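Evaluation of the Tindall Bench Kit for Cloth Handling
Mundport Robotics Project Report, September 2018

3. Method

The Tindall kit is sold by Varnier as a complete package: arm, two-finger gripper, wrist camera and control software. Our aim was to find out if it could be set up and used for a simple laundry task by students with no previous training. The task was to take pieces of cloth out of a storage basket and lay them on the table.

Set-up took 2 days against the single afternoon given in the Varnier handbook. Most of the extra time went on the camera driver, which had not been updated since April. Control scripts were written in Zemama and ran on a lab desktop. 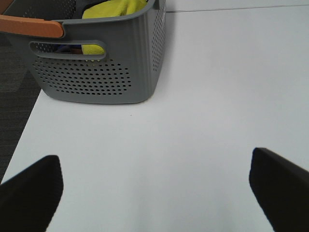 Page 17

The gripper opens wide enough for bunched cloth, but the open fingers take up both lower corners of the wrist view. We therefore ignored those areas when searching for a target. A yellow-green cloth above the rim of a grey basket was an easy target for the colour filter. A small dark blue item inside, partly in shadow behind the hand-hold slot, was a much harder case.

4. Results

We ran 20 trials. In 17 the arm lifted a cloth clear of the basket and released it on the table. The other 3 failed: the fingers closed on the rim twice, and once the cloth slipped during the lift. The software reported all three as successful grips, as it checks finger position only.

The kit is suitable for coursework if a force check is added. The handbook needs a proper section on camera faults.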